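Why are so many clothes blue?

Open your closet and you will probably find something blue in it. Jeans, school sweaters, sports shirts and work clothes are often blue. For a long time, the dye for them came from plants.

The dye is called indigo. It hides inside green leaves, so you would never guess it was there. Workers soaked the leaves in big tubs of water until the water turned yellow-green. Then they beat the water with paddles to mix in air. The air turned the dye blue, and it sank to the bottom as a kind of mud. The mud was dried and cut into cakes.
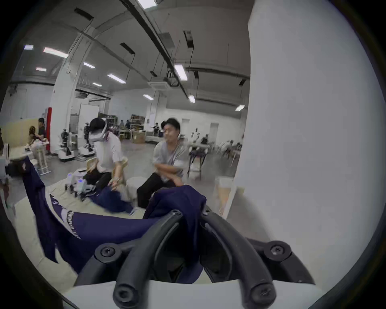
Indigo does not dissolve in plain water, so a dyer has to change it first. In the dye pot it loses its blue color. Cloth comes out of the pot yellow or green – then it meets the air and turns blue while you watch. One dip gives a pale blue. To get navy, the dyer dips the cloth again and again. Shayne Katene, a dyer at the Hadonel workshop, dips her darkest cloth 16 times.

Today most indigo is made in factories from chemicals. It is the same dye, but it costs less and needs no fields. Many blue clothes are colored with other dyes instead, mainly the ones made of polyester, which indigo does not stick to well.

Why do jeans fade? Indigo sits mostly on the outside of the thread. The middle stays white. Each time you wear or wash your jeans, a little blue rubs off – first at the knees and pockets, where they rub the most.

Words to know
Dye: something that colors cloth
Dissolve: to mix completely into a liquid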